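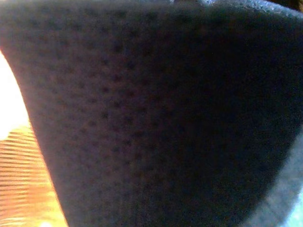
Reading time: 2 min

Chapter 6
Mesh, Foam and Padded Fabrics

Start with touch. Close your eyes, pick up whatever padded thing is nearest. Backpack strap, sneaker tongue, seat cushion, knee brace. Press it. Let go. Does it spring back fast or slow? Rub it with a fingertip. Smooth, fuzzy, scratchy? Write down three words before you open your eyes. You'll need them in Section 6.2.

Dark, soft, a little fuzzy, dotted all over with tiny holes in diagonal rows. A fabric like the one that opens this chapter is easy to walk past in a store. Up close there is a lot going on. The holes fade out where the shadow gets deep, and the color slides from a purplish blue to almost black. Same cloth? Dark textiles do this all the time, so judge color in daylight and never from one angle.

What this chapter covers

6.1 Holes on purpose: knitted, punched and bonded mesh
6.2 Foam backings, thin to thick
6.3 Edges: rolled, folded, bound
6.4 Cleaning and drying
6.5 Workshop: the Sonton cushion

Why holes?

Air, mostly. Sweat has to go somewhere. A solid padded panel traps heat against the skin and gets uncomfortable pretty quick. Open it up with small holes and air can move. Weight drops a little too. The trade-off is strength: every hole is a spot where a thread or a film isn't. Spacing matters as much as size. Crowd the holes and the panel stretches out of shape. Spread them too far and you may as well have left them out.

Some mesh is knitted with the holes already in it. Some is punched afterward. Hard to tell from arm's length; use a hand lens and look for loops around the hole. Loops = knitted. A clean cut = punched. Fuzz can hide both, so stretch the sample gently while you look.

Edges

Look at the curve again, the rounded side with the thin line of light on it. Padding has to end somewhere and the edge takes most of the wear. In December our class at the Plerlow workshop went through 142 donated cushions and bags, and more than 100 had failed at the edge first. The middle was usually fine. Section 6.3 has the full table.

Words to know

Bonding: joining fabric to foam with heat or glue
Pile: short fibers standing up from the surface
Recovery: how well padding returns to shape after your press it
Spacer fabric: two knitted faces held apart by fine threads

Before you read on

Find 2 padded items at home, one old, one newer. Bring them or bring a sketch. Note where each one is worn, what the edge looks like, and wether the surface has holes. Don't cut anything yet, the cutting is in 6.2. Scissors, hand lens and a ruler for that one. The Malum swatch cards are in the back pocket of the book; start with card 102.

Chapter text by Josefina Orellana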